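Un método nuevo ayuda a los robots a limpiar la vajilla con menos demostraciones

Agosto de 2023

El grupo de manipulación del laboratorio Cano ha presentado un método para que un brazo robótico aprenda a fregar platos a partir de pocas demostraciones humanas. El trabajo lo firman Verena Nägeli, Dorin Hodoroagă y Shuk-fan Huang, y se ha desarrollado durante 18 meses.

Hasta ahora, el sistema del grupo necesitaba 2000 demostraciones para aprender a pasar una esponja por un plato. Con el método nuevo, que lleva el nombre de Ansari, son suficientes 1000. La diferencia está en la manera de tratar el contacto: el programa aprende por separado el recorrido de la mano y la presión que la esponja debe hacer sobre la superficie.

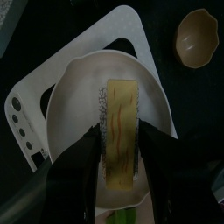
«La esponja se deforma, y esto complica mucho el cálculo», explica Nägeli. «Un objeto rígido se comporta casi siempre igual. Con una esponja, el mismo movimiento puede dar dos resultados distintos, según cómo la toman los dedos». Por este motivo el modelo utiliza también la vista de una cámara pequeña colocada cerca de la pinza, y corrige el movimiento 20 veces por segundo.

Los autores reconocen algunos límites. El método funciona peor con vasos altos y con cubiertos, y todavía no se ha probado con agua corriente. Tampoco distingue bien entre una mancha y un dibujo del plato, un problema que Hodoroagă quiere estudiar en la próxima fase.

La empresa Riltton, que colabora con el laboratorio, prevé probar el sistema en una cocina colectiva a partir de noviembre. Los datos del estudio se pueden solicitar por escrito al grupo.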